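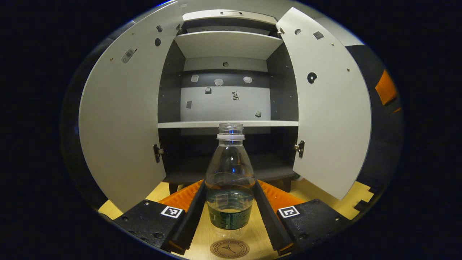 A avaria que parou a linha de testes da Standitz em novembro começou com uma garrafa de água aberta. O laboratório, instalado num antigo armazém de Ostusville, ensina braços robóticos a arrumar objetos domésticos em armários, e os movimentos são primeiro feitos por pessoas, com uma garra de mão que regista o que os dedos fazem. A tarefa parece simples: as portas do armário estão abertas, há uma prateleira a meia altura e a garrafa tem de chegar lá de pé. Só que a garrafa de plástico transparente não tem tampa, e a água chega mais ou menos à altura das almofadas cor de laranja que a seguram de um lado e do outro. Quem tem a garra na mão sente a resistência do plástico e abranda. O braço que aprendeu com essas gravações não abrandou.

Foi a meio da manhã. O braço agarrou a garrafa, ergueu-a, avançou para o armário e apertou mais. A água saiu pelo gargalo, escorreu pelos dedos e entrou na caixa de ligações do pulso, que ficava por baixo de uma tampa sem vedante. O controlador perdeu a leitura de um dos motores e manteve a última ordem recebida, que era a de fechar. Passaram sete segundos até alguém carregar no botão de emergência. Não houve feridos. Houve um pulso queimado, uma placa perdida e um chão que esteve interdito até ao fim do dia.

O relatório interno, que a empresa deixou consultar para este artigo, dedica pouco espaço à água. A parte mais longa trata da força. A garra do robô estava limitada por software, mas o limite tinha sido definido para outro conjunto de objetos: latas, caixas de cartão grosso, frascos de vidro. Para esses, era permitido chegar até 60 newtons. Uma garrafa fina e aberta deforma-se muito antes disso. O valor estava num ficheiro de configuração comum a todas as bancadas e ninguém o mudou quando as garrafas entraram no programa.

O segundo problema estava nas gravações. O modelo tinha sido treinado com 2000 demonstrações, quase todas feitas com garrafas fechadas. Com a tampa posta, o ar preso no interior ajuda a manter a forma e um aperto exagerado passa despercebido. Sem ela, o mesmo aperto faz subir o nível da água e as paredes cedem. As demonstrações com garrafas abertas foram acrescentadas mais tarde, em menor número, e entraram no treino com o mesmo peso das outras. O robô tratou as duas situações como iguais.

Havia ainda uma diferença entre as duas garras. A de mão usa almofadas com relevo, que prendem bem o plástico com pouca pressão. No braço, as almofadas originais tinham-se gasto e foram substituídas por umas lisas, compradas à pressa a um fornecedor de Jerkuscombe. Com menos atrito, a garrafa deslizava ligeiramente, o sistema lia esse deslize como uma pega insegura e respondia da única forma que conhecia — fechava mais. Os registos mostram que isto já tinha acontecido em 16 ensaios anteriores. Como a garrafa acabava por chegar à prateleira, foram todos classificados como bem-sucedidos.

Este último ponto é o que mais incomoda quem trabalha na bancada. O critério de sucesso era a posição final do objeto. Uma garrafa amolgada e de pé contava o mesmo que uma garrafa intacta. Os técnicos viam as amolgadelas, deitavam as garrafas fora e punham outras no lugar, e esse gesto não ficava escrito em lado nenhum. Um deles tinha sugerido acrescentar uma coluna à folha de ensaios para anotar o estado do objeto. A sugestão ficou numa lista de tarefas por atribuir.

A paragem durou o resto do mês. A primeira medida foi pôr vedante nas tampas dos pulsos, coisa que o manual de montagem previa e que tinha sido dispensada numa fase em que ainda não se usavam líquidos. Depois veio o limite de força, agora definido por objeto e verificado pelo controlador da garra, sem depender do computador que corre o modelo. Se a leitura de um motor falhar, os dedos mantêm a posição e a corrente é reduzida. Abrir de repente foi uma hipótese discutida e posta de lado, porque larga o objeto onde quer que esteja.

As almofadas voltaram a ser iguais nas duas garras, e foi gravada uma nova série de demonstrações com garrafas sem tampa, com vários níveis de enchimento. A folha de ensaios ganhou a tal coluna.

O grupo de Kashindye, um projeto que utiliza o mesmo modelo de braço para repor prateleiras, recebeu uma cópia do relatório e foi rever os seus próprios registos. Encontrou o mesmo padrão de aperto crescente com embalagens de iogurte líquido, também marcado como sucesso. No caso deles, nenhuma embalagem chegou a rebentar. Suspenderam o produto durante uns dias e baixaram o limite.

Na Standitz continua por resolver a questão do botão. Na manhã da avaria, a pessoa mais próxima estava de costas, a preparar o objeto seguinte, e o botão ficava do outro lado da mesa. Foi instalado um segundo, junto à cadeira, e está em estudo uma paragem automática acionada por um sensor de humidade debaixo da bancada. Os primeiros ensaios do sensor deram falsos alarmes quando se limpava a mesa com um pano molhado, e por enquanto está ligado apenas a uma luz de aviso.

Partilhar · 60 partilhas · 7 comentários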